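Let Them Do the Boring Part

By the second month the club had a name, a logo, a group chat with 58 people in it, and four members who showed up. I've advised student clubs at Brindness long enough to know this is a healthy ratio.

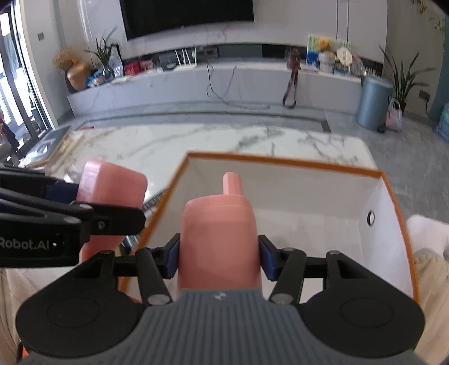 What the other 54 wanted, as far as I can tell, was a robot that fights. Every fall the posters go up, somebody draws flames on one, and a roomful of kids arrives expecting saw blades. What they get is a semester of picking things up and putting them in a box. Squeeze, lift, move, let go. Do it again a little to the left. I watched one sophomore do this for most of an evening with the expression of a person waiting for a bus.

I'd like to make the case for the bus.

Our club enters one competition, the Mollel, which is held in May and which awards a trophy so ugly that last year's winners left it in the parking lot. The task is dull by design. You get a pile of household stuff and a container, and your entry has to get one into the other without crushing, dropping or launching anything. Points come off for drama. There's no head-to-head round and no smoke machine. Parents who drive two hours to watch tend to go looking for coffee by the third team.

The school would prefer something with more pep. I have sat through the meeting where this was explained to me, with a slide. A rival contest, the Vuner, has theme music and a live stream, and the students there drive their machines with joysticks and wear matching jackets. The slide pointed out that the Vuner draws bigger crowds. It does. So does a car on fire.

My trouble with the jackets is what the kids bring home afterward. A Vuner team spends its year on armor and comes back knowing a great deal about armor. Our four came back from their first Mollel having scored 30 out of 100, and they knew why they'd lost every one of the missing points, because they had written it all down in a spiral notebook that smells of corn chips. Slick plastic was bad. Anything with a neck was worse: grab it low and it tips, grab it high and it squirts out sideways like a watermelon seed. One page just says TOO HARD, underlined, with the date of the great yogurt incident.

That page is worth more to me than any trophy, and considerably more than the one in the parking lot. They learned that a hand is complicated. I'd had two of them for 50 years and hadn't given it any thought.

The fair objection is that dullness loses students, and it does. We lost most of ours before the first snow. A club that teaches four people a lot has still taught very little to the ones who left, and I don't have a good answer for the kid who might have stayed for the saw blades and gotten curious later. Maybe we should let them build something loud in the first month, as bait. The Oltutholm club across the river does this and keeps about 30 members through the winter, and I've been rude about them for years mostly out of envy.

But I wouldn't swap the middle of the year. Somewhere after the novelty goes and before the contest gets close, there's a stretch where a teenager has to do the same small thing over and over and start noticing how it goes wrong. Very little else at school asks for that. The bell rings too often.

They scored 79 this spring. The trophy went to Oltutholm, who at least took it home with them. The sophomore has asked for a key to the supply closet, and the school has asked me again about the jackets.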